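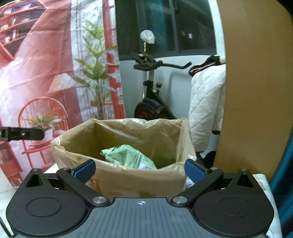 Four weeks of weighing the rubbish

Back in August the council changed our landfill pickup from weekly to fortnightly, and I decided to find out what we were throwing away. I'd always assumed we were a low-waste household. We compost, we take the bottles back, I rinse the yoghurt tubs. So for four weeks I put everything headed for landfill on the kitchen scale and wrote it in the back of an old diary.

The first week came to 800 grams for two people, which I was fairly pleased with until I looked at what it was. Weight is a poor way to measure this stuff. A chip packet weighs next to nothing and there were a lot of them, along with the film off mushrooms, the film off mince, and the bags inside cereal boxes.

By the second week I was sorting by type as well. Soft plastic was most of the volume. Our local collection for it stopped a while back and the bin at the Clanby shops now has a sign taped over the slot. Rocío next door still drives hers over to Tindthorpe, where a hardware shop takes it on Friday mornings. I went along once. It's 42 kilometres each way, and I can't see that adding up unless you were going anyway.

Things we changed

Bread now comes from the bakery in a paper bag. It goes stale a day sooner, so half gets sliced and frozen.

Rice and oats come from the bulk bins. I take the same two jars every time and the woman on the till has stopped weighing them empty.

I gave up individually wrapped snacks for lunches. This lasted nine days. I've gone back to them for the days I'm on the road – I'm not carrying a jar of crackers in the ute.

Things we didn't

Meat trays. The butcher will use your own container, but he's closed by the time I finish work. Cat litter, which I left out of the weighing altogether after the first bag wrecked the numbers. Medicine blister packs, though Stellan tells me his chemist takes them for a fee.

The last week was 300 grams. We were away for two nights of it, so I wouldn't read too much into that. The landfill bin is still going out every fortnight about half full, and the green bin is heavier than it used to be because I've been cutting back the passionfruit. I'll do another four weeks in winter, when we cook more and eat fewer things out of packets.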